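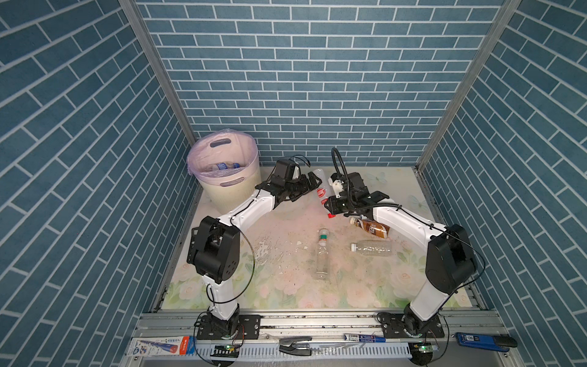

Pitero Two-Arm Tabletop Kit
For clubs, classes and competition teams

Hi, and welcome to the Pitero page! I'm Iqra Abbasi, I run the Thursday robotics club at Dredham, and this kit is the thing I wish I'd had my first year instead of a closet full of half-finished arms. We built the first one for ourselves, then another school wanted one, and now there's a page with an order form on it. So here we are.

The short version: two arms on one aluminum rail, a gripper and a small wrist camera on each, and a walled booth that goes around the work area so your students are always starting from the same place. You add the task. Ours this season is bottle cleanup, where the arms pick drink bottles up off the floor panel and get them into a lined trash bin, and I have never seen a group of ninth graders argue so hard about the right way to hold a bottle.

What you get

Two arms, white links, black joints, already put together
Two grippers with wrist cameras
One aluminum rail with mounting plates
Cable tray for the front of the rail
Corner posts and wall panels
One floor panel
Control boards, power supplies and all the cables
Printed build guide (Yến Chu wrote it and drew every diagram by hand, so please be nice to it)

What you don't get: a computer, a trash bin, or bottles. Ask your students for bottles. You will have too many within a week.

About the walls and floor

The panels ship plain. Cover them with whatever you like! We went with blue brick wallpaper and a rose-print floor, and I love it, although Khurram Siddiqui from our build team still votes for plain gray every single time it comes up. A patterned background does make the vision part harder. If your group is just starting out, leave everything plain for the first couple of months and put the wallpaper up once they're getting cocky.

Peel-and-stick paper is fine on the walls. On the floor panel use something you can wipe, and then really do wipe it (mine needs it more often than it gets it).

The bottle task, if you want to borrow it

It's called Pristeck, after a word one of the kids made up, and the rules fit on a page. Bottles go down anywhere on the floor, any angle. The bin goes in a back corner. Each run is 20 minutes and both arms can be used. Clear bottles are worth more than colored ones since they give the cameras more trouble, and a bottle that lands on the rim and falls back out scores nothing, which has led to some real heartbreak. Teams can drive the arms by hand or run something they've trained. In our club everybody drives by hand first.

My one tip is to try bottles with the labels on and with the labels off. Totally different job!

Sizes and setup

The rail is 700 mm long and wants a table that doesn't wobble. Setup took our group two meetings, with snacks. Bolt the mounting plates down before you run the cables and leave slack at the elbow joints. I pinched one my first time and had to redo the whole side.

Spare gripper fingers come in packs, and I'd order one with the kit. Shoaib Satti handles spares and will usually get back to you the same day.

Price and ordering

The full kit is $2000, and shipping is extra. Spare finger packs are $60. Schools can pay by purchase order. Kits are built in batches, and the next batch ships in March, so if you want one for spring season please get your name in early.

The Kakakhel loaner program has one kit that goes out to clubs for a month at a time. Naveed Hayat keeps the list, just put "loaner" in the subject line of your email and he'll find you a slot.

Page updated Friday, September 26, 2025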